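**Product notes: the Kuipers insulated food jar, second version**

The Kuipers wide-mouth food jar has been in the Stonside range for several seasons, and the version now shipping from Liststead differs from the old one in four places: the lid, the gasket, the mouth diameter and the base. The capacity has not changed. Retail partners have asked for a plain account of what fits what, so the details are set out below.

**Lid**

The old lid was a single molded piece with a foam core. It worked well enough, but water could get in at the seam after long use and the foam then lost some of its insulating value. The new lid is made in two parts, an outer cap and an inner stopper, joined by a quarter-turn thread. Both parts come apart by hand. The stopper has a pressure valve in the center, operated by a small push button. Press the button before unscrewing the jar if hot soup or stew has been inside for more than an hour. If the valve is left closed, the lid can be hard to turn, and a sudden release may push liquid out around the thread.

Old lids do not fit new jars. The mouth is 7 mm wider, and the thread pitch is different. New lids will drop onto old jars without engaging, which can look like a fit on the counter. Please check the stamp on the base before selling a spare.

**Gasket**

The gasket is a food-grade silicone ring with a flat face on one side and a raised lip on the other. The lip faces the jar. Fitted upside down, the ring will hold cold liquid for a short time and leak with hot liquid, and this accounts for most of the leak reports received on the first batch. A small arrow has been molded into the ring from the October production run onward. Rings from earlier runs have no arrow but are otherwise the same part.

Replacement rings are sold in pairs. The ring should be changed when it feels loose in its groove or when a smell remains after cleaning.

**Body and heat retention**

The body is double-wall stainless steel with a vacuum between the walls. The inside is bare steel with no lining. The outside has a matte powder coat in gray, dark green or white.

Myung-ja Jeon in the Grurenberg test room ran the heat retention series on the new version. Each jar was filled with boiling water for five minutes, emptied, filled again to the line and closed. The jars then stood in a room held at 18 °C. The water stayed above serving temperature for up to seven hours. Jars that were not preheated fell below it well before the others. The printed card in the box now gives preheating as the first step, where before it appeared as a note at the end.

For cold food, the same method applies with ice water. Do not put the jar itself in a freezer. The outer wall can deform as the contents expand, and once the vacuum is lost it cannot be restored.

**Cleaning**

The stopper, outer cap and gasket may go on the top rack of a dishwasher. The body should be washed by hand. Dishwasher heat does not harm the steel, but repeated cycles dull the powder coat and can loosen the base pad. Use a bottle brush and ordinary dish soap. Baking soda and warm water, left for thirty minutes, will lift most tomato and curry stains from the silicone. Do not use chlorine bleach on any part.

The quilted carry sleeve is sold separately. It may be machine washed at a low setting, inside out, with the strap unclipped. Dry it flat. Tumble drying shrinks the inner layer and the jar will no longer slide in.

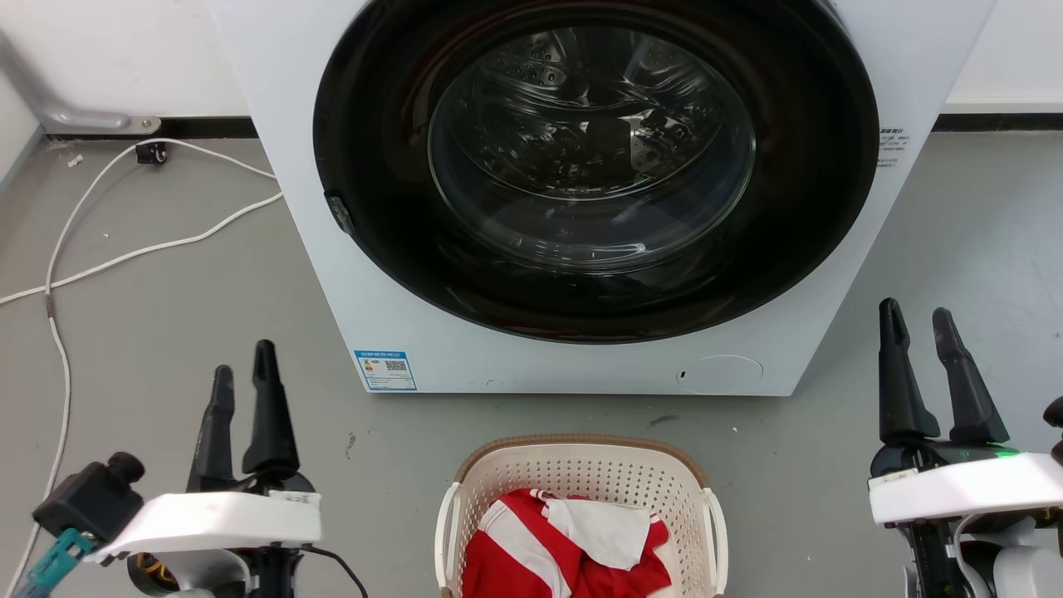
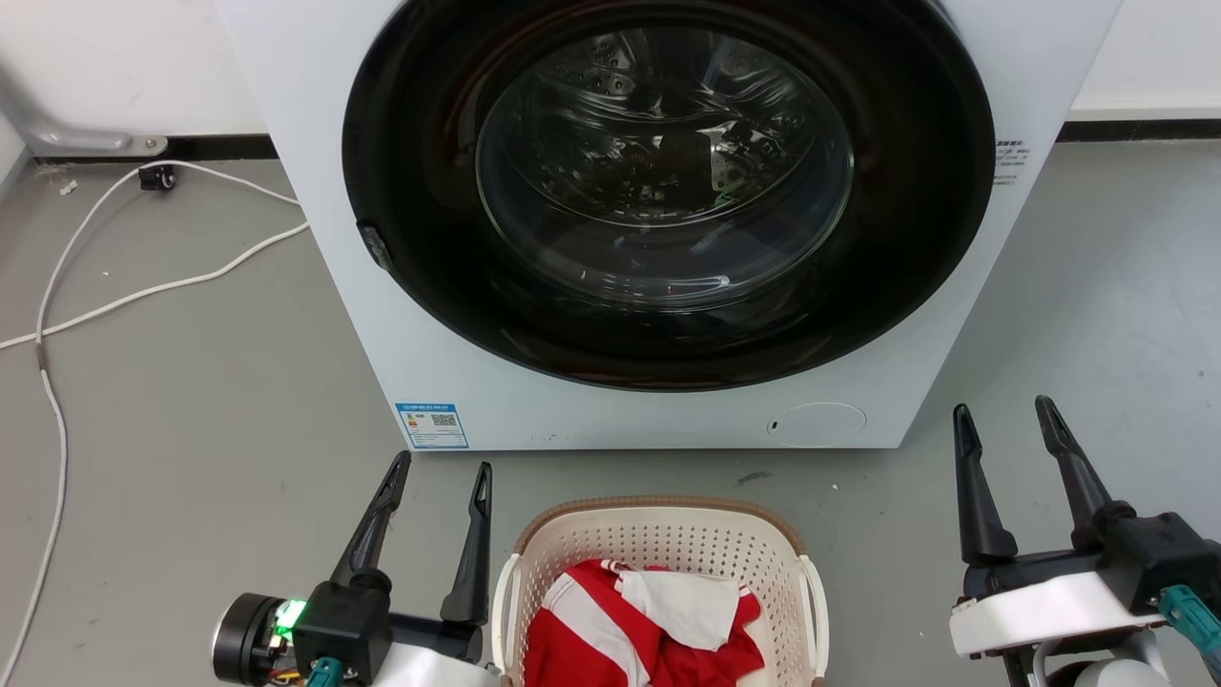 *Front-loading washer, door and drum.*

**Base**

The base pad is a ring of gray rubber set into a shallow channel. On the first version the pad was glued to a flat surface and tended to peel at one side. The channel holds the pad mechanically, and the adhesive is now only a backup. A loose pad does not affect insulation. It can be pressed back into place by hand, starting at one point and working around the ring.

The stamp in the middle of the base shows the version. A plain K is the first version. A K followed by a 2 is the second.

**Spare parts and stock**

The opening shipment is 1,298 jars, packed in cartons of eight. Gray makes up about half of the shipment. White is limited to 128 units until the next coating run. First-version lids and gaskets will stay in the spare parts list as long as stock lasts, and customers with a working first-version jar have no need to replace it.

Orders placed before noon on Wednesday leave Liststead the same week. Mixed cartons are possible for shops taking three or more, with colors noted on the order line. Faulty stoppers should be returned without the jar. Please rinse and dry them first, and put the batch code from inside the cap on the return slip.

The fit chart for lids and gaskets is on the back page of the current price list.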